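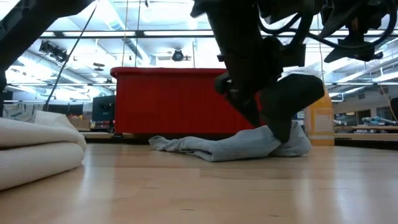

Zaid Saliba asked, after my December post on the coming year's equipment plan, why a laboratory that handles laundry would spend more on grippers and cabling than on the arm itself. It is a fair question, and the short reply I left under his comment did not do it justice. He also asked whether the second workstation had been approved. It has, with conditions.

I should begin with how the request was put together. Our group works on the handling of soft household goods, chiefly socks and folded cloths. The first station was bought as a single order, and the arm took most of the money. Everything else was charged to general supplies as the need arose. By the end of the year general supplies had absorbed 273 separate purchases that belonged, in any reasonable reading, to the robot. Elie Darwish went through them line by line and sorted them under new headings. I am grateful to him, and the headings are now part of our standard form.

The largest of those headings was contact parts, meaning fingers, pads and the hardware that holds them. A sock lying flat on a floor offers very little to grip. The finger has to come down on the fabric, hold it against the boards and gather enough of it to lift, and it does this many times in a working day. Pads are a consumable in this kind of work. In our first budget they were treated as part of the machine, with no allowance for replacement, and we paid rush shipping twice as a result.

Cabling was the second. The loops that run along an arm need slack, and slack catches on things. We had no spare sets on the shelf last year. The new plan carries two full sets per station, which Diarmuid Tierney considers one too many. I have left the figure as it stands — a station that is idle for want of a cable still has a person assigned to it.

For the second station we invited quotations from three suppliers. Rizk offered the lowest price for the arm and did not quote for spare fingers at all. Ploltano quoted for everything, including a service contract whose terms I found difficult to compare with anything else. Tokham came in between the two, with a delivery time of 35 working days and a price list for individual parts. We have recommended Tokham. The price list decided the matter for me, although Châu Khổng has asked that the minutes record her preference for Ploltano's service terms, and I record it here as well.

The approval came with two conditions. The first is that the new station must use the same fingers as the old one, so that spares can be shared. Tokham has confirmed in writing that its mounting plate will accept them. The second is that no money may be spent on floor work. Some members of the group had hoped for a raised platform, and I had supported that. The request was declined on the ground that people pick laundry up from ordinary floors, and a robot intended for homes should be tested on one. I accept the argument, though my knees will object when it is time to reset the socks.

Software remains unsettled. Our Udix license covers a single station, and the renewal notice does not say what a second would cost. Abla Jaber has written to the vendor for a figure. Until she receives one, the plan carries a placeholder equal to the present fee, and readers who are preparing their own budgets should not take that number as a guide to anything.

Zaid's last point concerned test materials, and whether we ought to buy them in bulk. For socks I would say yes. They stretch with repeated handling, and a stretched sock is a different test from a new one. Cloths last longer, and we have enough for the present. The line for textiles is the smallest in the plan, and it was also the one on which I received the most questions.

The order to Tokham goes out once the purchasing office has countersigned the form. I will post the revised headings separately, with the amounts removed, for those who have asked to use them.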